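## Guest house at Bristwood opens its lower building

The guest house on the Bristwood shore has finished work on its lower building and will take bookings for it from May. Members who stayed there before will remember the upper house, with its shared kitchen and the long walk down to the water. The lower building stands on the other side of the orchard and saves most of that walk.

There are 15 rooms in all, counting both buildings. The new ones sleep two or three people. Each has its own shower and toilet, a small refrigerator and a window facing either the orchard or the road. The road side is cheaper. Traffic is light after supper, but delivery trucks for the village store come through before seven in the morning, so light sleepers should ask for the orchard side when they book.

Breakfast is included in the price. Lunch and supper can be ordered the evening before by writing your room number on the sheet in the hall. The menu is short and changes daily: usually a soup, a fish dish, a meat dish and something with eggplant or peppers. Portions are large. Children can have a half portion at half the price.

Guests who would rather cook can use the kitchen in either building. Pots, plates and cutlery are provided. Cooking oil, salt and tea are left out for everyone, and anything else in the cupboards belongs to whoever put a name on it. The kitchens close at ten in the evening.

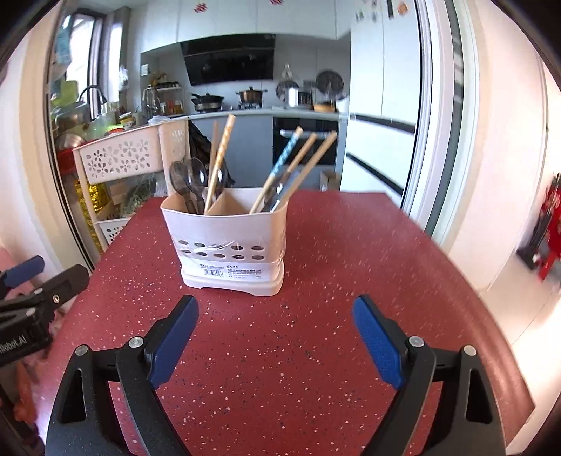
Dishes should be washed and put away the same day. Last summer the upper kitchen ran short of plates several times when people took them to their rooms, and the owners have asked us to pass that on.

### Getting there

The nearest train station is Briltden. From there the 509 bus goes to Bristwood and takes 40 minutes. It stops at the store, and the guest house is a short walk back along the same road, on the left, behind a green gate. Buses are frequent in the morning and thin out after lunch. The last one leaves Briltden at 7:30 p.m. If your train gets in later than that, call the guest house before you travel and they will arrange a car. The fare for the car is paid to the driver in cash.

Drivers should come in by the Wodonum road. The shorter way through the pine woods is still marked on some maps, but the bridge is closed to cars. Parking is free and is behind the upper house. There is no parking at the lower building except to unload.

### The beach and nearby

The beach is sand with a strip of small stones at the waterline. It stays shallow for a good distance, which suits families with young children. Sun loungers are not supplied, but there are a few umbrellas in the shed and the key hangs by the front door. Bring water shoes if the stones bother you.

The Szilágyi bakery in the village opens at six and is usually out of the cheese pastries by nine. It also sells milk and eggs. There is one cash machine, at the store, and it was out of order for much of last August.

### Booking

Members get 30 dollars off any stay of a week or longer in May, June or September. The discount does not apply in July or August. Mention the newsletter when you call, and have your membership number ready. A deposit of one night is taken when you book and is returned if you cancel two weeks ahead.

Dogs are allowed in the upper house only. Check-in is from 2 p.m. and rooms must be cleared by 11 a.m. Bed linen is changed once a week, and towels are changed on request.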